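In Praise of the Little Slatted Bench

I have been trying for weeks to get my friends excited about small slatted benches, and I've had mixed luck. Ravinder Beaulieu listened very politely and then asked if I'd been sleeping enough. So I'm putting it in writing, where I can go on as long as I like!

My claim is simple. The best thing you can add to a crowded counter or table is a low wooden stand, open on all sides, with slats across the top. I'd take one over a bread box, over a lazy Susan, over any of those wire racks that clip under a cabinet and scratch everything. I have owned all of those. The lazy Susan flung a jar of cumin at my sister.

What got me started was a stool I bought at a moving sale two Decembers ago from a woman named Kirsten Gill, who was clearing out her whole apartment before heading north. It was meant for a bathroom, I think, or for a child to stand on. I carried it home, had nowhere to put it, and set it down on the kitchen table with the cereal on top just to get both of them out of the way. It has never left. The cereal was up, the table was free underneath, and I could see straight through to the other side of the room. 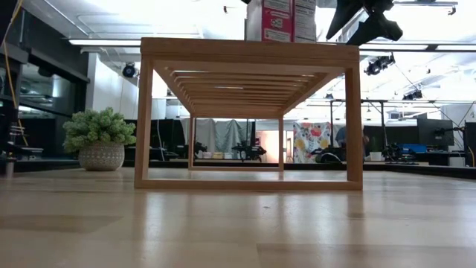 That last part is what I keep trying to explain to people. A cabinet takes its space and shuts the door on it. An open stand gives you a second surface and leaves you nearly all of the first one, and the light still gets through. My kitchen is narrow and faces a brick wall, so I am greedy about light (you would be too). Put a solid shelf in the same spot and you've made a dark little cave where onions go to be forgotten.

And slats! I could write a whole separate essay on slats. Crumbs drop through, so you wipe the table and leave the stand alone. A warm loaf can breathe from below. You can hook your fingers between them and move the thing with one hand. Chiamaka Edet, who sews and has stronger opinions about furniture than I do, thinks slats are fussy and collect dust, and she has a point about the dust. I run an old paintbrush down the gaps every so often and it takes less time than one of our arguments about it.

I also love that it's plain wood. Pale wood on a pale table almost disappears, and then whatever you put on it gets to be the bright thing. People spend a lot of money on matching canisters, decanting their oats and their rice into rows of identical jars, and I understand the appeal, I do. I went through a canister period myself. But food boxes are cheerful! Somebody sat down and picked those colors. The cooking times are printed right there on the side, and you don't have to remember whether the jar on the left is bread flour or the other kind.
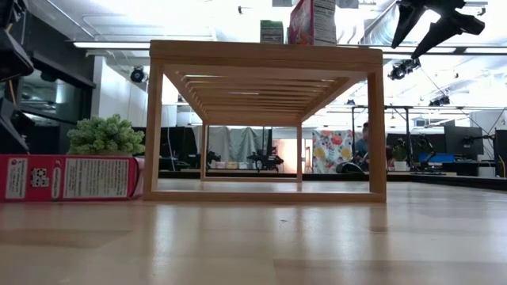 My rule for boxes, if you want one, is to keep the ones you reach for daily on top and lay the rest down flat. Wai-kit Lam taught me the flat part, and I resisted, because a box on its side looked to me like a box that had fallen over. Then I tried it with the tall ones I use less often. A long red box lying on the table beside the leg of the stand, with its printed labels facing out, is still perfectly easy to read from a chair, and the pink one and the shorter green one can stay up on the slats. The different heights look friendly to me. They look like a household that eats.

Now, there are people who will tell you the whole idea is clutter with legs. Sachiko Sekiguchi said exactly that at my own table, while helping herself to crackers from the top of the stand without having to get up. I do admit there's a limit. Once the top is full and the space below is full too, you have built a cabinet with no doors, and you should take half of it away. I keep the underneath empty on purpose, or mostly. A folded dish towel is allowed. So is the mail, for one night.

You don't need a fancy one, either. Look for rails along the bottom so it sits flat, corners that meet squarely, and a top wide enough for two boxes and your elbow. Press down on one end before you buy it and see if it rocks. Mine creaks a little in dry weather. I've been meaning to tighten the back leg since spring, and I may get to it this weekend if I can bring myself to move the cereal.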